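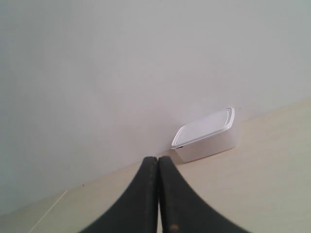
A plain white wall. Most landlords still ask for one.

Isabelle Poirier has painted the inside of rented flats in Urcombe for most of her working life. She trained as a sign writer, found there was not enough work in it, and took a job with a decorating firm that has since closed. She now works for herself, mostly for letting agents, and gets a flat for two days between one tenant leaving and the next arriving.

"Two days is what they give you," she says. "If the walls are sound it's plenty. If someone has had a damp wardrobe pushed up against the outside wall all winter, it isn't."

We met in February at a ground floor flat near the station, where she was waiting for filler to dry. It was cold, so we talked in the kitchen with the oven door open.

I asked her first why everything is white. She said that when she started it was magnolia, and that tenants hated it so much that the agents gave in. White came next and has stayed. "It's cheap, every shop has it, and the next person can touch it in. That last part is what the agent cares about. The trouble is that white from one maker doesn't match white from another. You get a patch the size of a dinner plate and you can see it from the door."

Her answer is to write the name of the paint, the finish and the month in pencil inside the meter cupboard. She has been back to flats after years away and found her own notes. Other decorators have started adding theirs underneath.

She buys from Chidiac, the trade counter on the ring road, and uses a matt emulsion called Prakex for walls and ceilings alike. It costs £44 a tub. She has tried dearer paints and does not think they are worth it in a flat that will be painted again before long. In her own house she uses an eggshell in the hall, where the bikes go, and matt everywhere else.

Most of what she does is not painting. On a normal job the first day goes on washing down, filling, sanding and stopping stains from coming through. She washes kitchen walls with sugar soap and rinses them twice. "People skip the rinse," she says. "Then the paint comes away in little strips when they pull off a bit of tape, and they blame the paint."

Tape, hooks and sticky strips are the things she is asked about most. Tenants worry about them because of the deposit. She would sooner see a proper nail hole than a sticky strip, as a nail hole takes a dab of filler and a strip can bring the skimmed surface off with it. She knows this is the opposite of what most tenancy agreements say. "I've told the agents. They nod."

Money came up without my asking. She charges £600 for a one-bedroom flat in fair order, paint included, and up to £2,000 for a larger place with woodwork to do. Some landlords ask her to leave out the ceilings to save money. She will do it, but she tells them beforehand that an old ceiling looks yellow next to a fresh wall and that they will probably ring her again.

I wanted to know whether tenants ever ask for colour. They do, and more than they used to. One landlord she works for lets people choose their own, within reason, as long as they stay at least a year. The most popular has been a dull green. There was one dark red bedroom, which took three coats to put on and five to cover up. She does not blame the tenant. "She lived there six years. She paid for the paint. It was a nice room, if you like red."

What about people who want to do it themselves before they move out? She is against it, unless they have the time to do a whole wall from corner to corner. A painted patch is harder to put right than a scuff. If the mark is only a scuff, she says to try a damp cloth first, with nothing on it, and to stop if the wall starts to shine. Rubbing matt paint polishes it, and the shine does not come out.

She is training an apprentice this year, her first, and has found it slower than she expected. She had forgotten how long it took her to learn to cut in along a ceiling without tape. He is good with a roller and impatient with a brush.

By then the filler was dry. She ran her palm over it, fetched the sanding block from the windowsill and asked me to shut the kitchen door on my way out, to keep the dust in.

Interview by Shadi Karaki for Serkavano, 2026-03-11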